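ok short thread on the folding result because three people have asked and I keep giving half answers in the corridor

1/ question was dead simple. two cheap arms, one T-shirt, flat start. does it fold better if you throw away the slow demos before training? everyone in our corner says yes, clean your data. we never checked. so we checked

2/ Trefor Lloyd did most of the demo driving and deserves a medal or at least a better chair. his wrists are fine thanks for asking

3/ setup is the usual Stikevstead bench, two arms facing each other across the table, same policy code as the spring runs. nothing clever in the model. if you want clever go and read the Pastano writeup, different beast

4/ three training sets. A = everything we recorded. B = slowest third binned. C = same size as B but binned at random. C is the one people forget. without it you can't tell "slow demos are bad" from "less data is different data"

5/ test was 39 trials per set, shirt laid out flat by hand each time, collar at the far end. we had a rule for how skewed it could be and yes we broke it twice and redid those 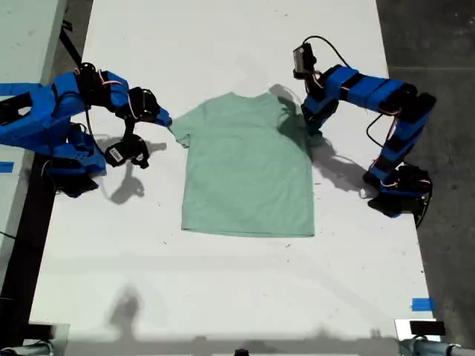 Left gripper by the sleeve, right one over the shoulder. Mint shirt.

6/ result. A folded it 30 times out of 39. B managed 15. I read that wrong first time and thought I'd swapped the folders. had not swapped the folders

7/ C came out close to A, a bit under, well inside the noise for this many trials. so losing a third of the data at random hardly hurt. losing the SLOW third hurt a lot

8/ went back through the slow demos on Tuesday with a cup of tea and a notepad. most of them aren't slow because the driver was dithering. they're slow because something went wrong and got fixed. missed pinch, go back. two layers grabbed, let go, try again. sleeve flips under, fish it out

9/ so binning by length was binning nearly all our recoveries. B had hardly ever seen a missed pinch. at test time it misses one, then carries on folding air with total confidence. painful to watch, did watch it, many times

10/ Vahidi asked if you could get the same by just labelling recoveries and keeping those. probably? we tried a rough version, kept slow demos only where a gripper reopened mid-fold. looked decent but that was a handful of trials so I'm not putting a number on it here

11/ things that do NOT follow from this. that slow is good. some of the slow ones really are dithering and I'd happily lose them. also not saying it holds for towels, jumpers, anything with buttons. one garment type, flat start, one bench

12/ scoring since someone will ask. folded = both sleeves in, hem up to collar, edges within 3 cm. scored from video by someone who didn't know which set the policy came from. we argued over a few borderline ones and they went down as fails for all sets, same rule

13/ lighting is a weak spot. the arms throw big shadows over the cloth and they move as the arms move. we didn't control it between sets beyond mixing up the order of trials. mixing should spread it out evenly but I'd want a proper go with softer light before I swore to anything

14/ also the grippers. jaw pads wear and a worn pad misses more pinches. we swapped pads at the start of each block, and blocks had all three sets in, so it shouldn't favour anyone. shoudl be written up better than that, it will be

15/ Asano's group saw something similar with cable routing, told me over lunch, not out yet so go and bug them — not me

16/ practical bit if you're recording demos now. don't tell your drivers to start again when they fluff it. let them fix it and keep rolling. we used to restart on every mistake back in the early batches and I now think those batches are close to useless

17/ and if you do filter, make the random control. costs you one more training run and an afternoon of laying out a shirt over and over

18/ next up is crumpled starts. August if the bench is free. expecting the numbers to fall off a cliff for all three sets, the gap is what I care about

19/ data going up once I've sorted the file names, which are a disgrace. episode_final_final2 etc. give me a week

20/ oh and to the person who asked about training time — same number of steps for all three, so B and C saw each demo more often than A did. fair point, could matter, doesn't explain B vs C tho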